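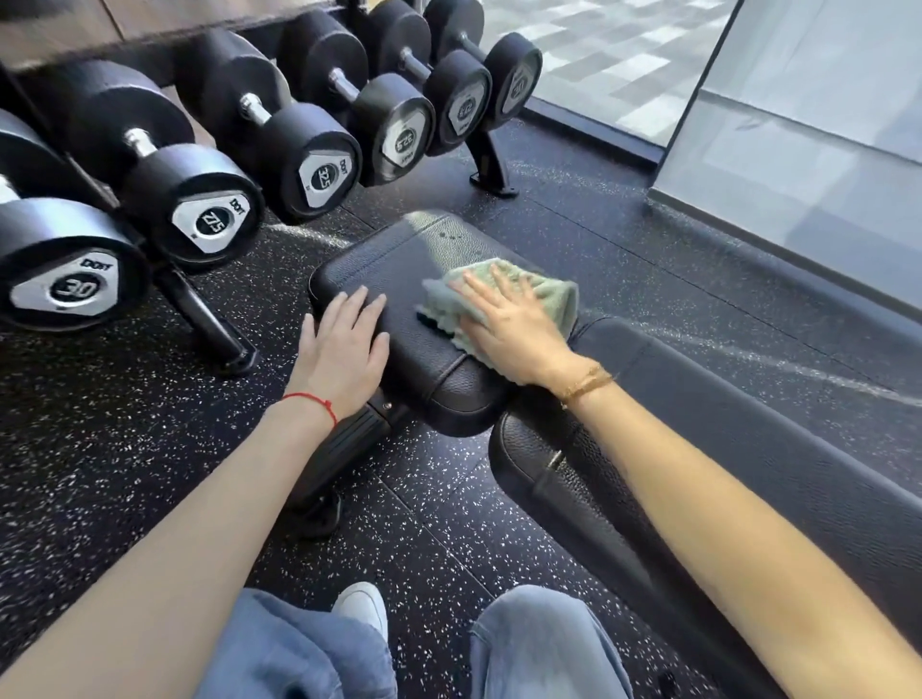

Bench wipe-down, free weights side

oona_s
Posted 14th October
Hi all, I run the floor at a small gym and I've been told to put a number on "cleaning automation" for next year's budget. The request has to be in by December. Two things on my list so far: a floor scrubber robot for the rubber matting (Fenum quoted us, Climoteck hasn't called back) and, way more out there, an arm on a mobile base from Anollow that is supposed to wipe pads and handles. Has anyone here bought either one? I do the benches by hand with a towel right now and it's a big chunk of my morning.

tapio_j
Scrubber yes, arm no. We've had a Fenum for more than 200 nights and it does open floor just fine. It's useless under the dumbbell rack legs though, so keep your mop. Ask what the pads and squeegees cost before you sign anything. That part hurt.

raimo.r
Gonna disagree on skipping the arm. I sat through an Anollow demo and it did a flat bench pretty well! Slow, but who cares at 3 am? If they'll lease it month to month I'd try it.

Pentti Sjöberg
Flat bench, sure. Did they show it an adjustable one with the backrest up? Or the gap where the seat meets the back? All the sweat ends up in there, and the stitching on the seat too. A person folds the towel and gets in with two fingers. I'd want to see that on your own benches with your own cloths before paying a cent.

raimo.r
No, they brought their own bench. Fair point I guess. Still think you're being too hard on it, the thing gets updates.

Pentti Sjöberg
I don't budget for updates :)

oona_s
OK this is useful. Pentti, ours are all adjustable, pebbly black vinyl-type stuff, so texture matters too. Tapio, how long did mapping take you?

tapio_j
One evening, plus another when we moved the racks. Put in a line for staff hours, I forgot to. Also measure your doorways, ours had 30 inches at the storage room and the dock just barely went through.

kauko_rantala
Different idea: have you priced one more part-timer for 100 hours a quarter? I did that math next to the Ezzat lease and the person won easily. They can also rack weights and answer the phone.

raimo.r
Part-timers quit, Kauko.

kauko_rantala
So do batteries.

oona_s
Ha. I'm leaning toward the scrubber as a firm line and the arm as a trial only, if Anollow will do it on our benches. Emailing them tonight, will post the quote when I get it.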